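Gripper notebook — February, plates again

Swapped the ribbed blue pads onto the left unit and went straight for the big cream plate, the one I keep losing.
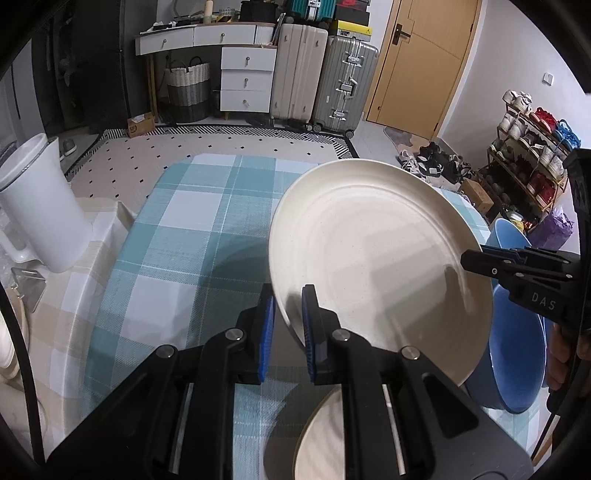
Big plate, two grippers. Rim between the blue pads, pointed jaws on the right side.

Pads feel kinder on the rim than the Hatau set — less twitchy when I tilt! Rin Sugiyama still favours the pointed jaws (fair enough, they get under things). Log's at 59 grasps now. Bowls after lunch, same pads.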